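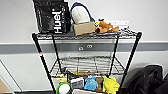

Cahier acoustique - Brimside, petite salle : temps de réverbération, reprise

Objet : refaire les décroissances de la première série, écartées au dépouillement. Le bruit de fond remontait trop dans les graves et la pente n'était pas exploitable sous la bande de 250 Hz. Kaisu Vainio soupçonnait la ventilation. Elle est coupée pour toute la durée des mesures, porte fermée.

Chaîne : source omnidirectionnelle Tekeck, ampli d'origine, micro de mesure sur pied, interface habituelle. Acquisition et calcul sous Garninora. Calibrage avant et après, dérive négligeable. Le câble long a un faux contact côté XLR, je l'ai étiqueté et remplacé par le court, ce qui oblige à garder l'interface près du mur.

Positions : trois positions de micro, trois positions de source, toutes les combinaisons. Balayage sinusoïdal logarithmique, trois répétitions par combinaison. Les répétitions sont moyennées après déconvolution, pas avant. Dans la première série elles avaient été moyennées sur le signal brut, ce qui est discutable dès que la température bouge.

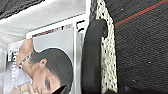
Magazine ou livre, couverture à bord blanc.

Résultats, première lecture. Décroissances propres dans les médiums et les aigus, T20 et T30 cohérents. Dans les graves, double pente sur deux combinaisons, les deux avec la source en angle. Je ne retiens pas le T30 pour celles-là, seulement l'EDT, et je le note dans le tableau.

Écho flottant toujours audible au claquement de mains entre les deux murs parallèles. Il apparaît comme un peigne régulier dans le début de la réponse impulsionnelle. Le modèle de Sabine ne le prévoit pas, c'est attendu : absorption mal répartie, presque tout au sol, rien sur les murs. Eyring corrige dans le bon sens mais pas assez. Essayer Fitzroy par acquit de conscience.

Un pic étroit à 1 552 Hz sur toutes les réponses, quelle que soit la position. Trop haut et trop fin pour un mode de salle. Vibration d'un élément métallique, ou défaut de la source. À isoler : refaire un balayage en extérieur avec la même source, même niveau. Si le pic reste, renvoyer la source chez Tekeck.

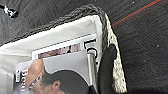
Dernière modification de la page : 3 mars 2026

Correction : j'avais inversé les positions de micro A et C dans le tableau. Les moyennes ne changent pas, les écarts types par position oui. Fichiers renommés sur le serveur, anciens noms conservés dans le sous-dossier.

Panneaux. Suominen propose un absorbant mural en laine pressée, sans fiche d'essai en chambre réverbérante. Sans coefficients par bande d'octave je ne peux rien simuler. Demande renvoyée, en précisant que la lame d'air derrière le panneau doit figurer au procès-verbal. Un alpha global unique ne sert à rien ici.

Moquette : absorption correcte en haut du spectre, à peu près nulle en bas. Valeurs de table utilisées faute de mieux, l'épaisseur sous la nappe n'est pas connue.
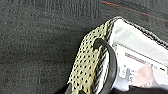
Sol : moquette gris anthracite, fine rayure orangée.

Reste à faire
- balayage de la source en extérieur
- ressouder la XLR du câble long
- calcul Fitzroy, comparer à Eyring bande par bande
- relancer Suominen si rien reçu en mai
- Kaisu relit le tableau avant diffusion - lui donner la version corrigée, pas celle du partage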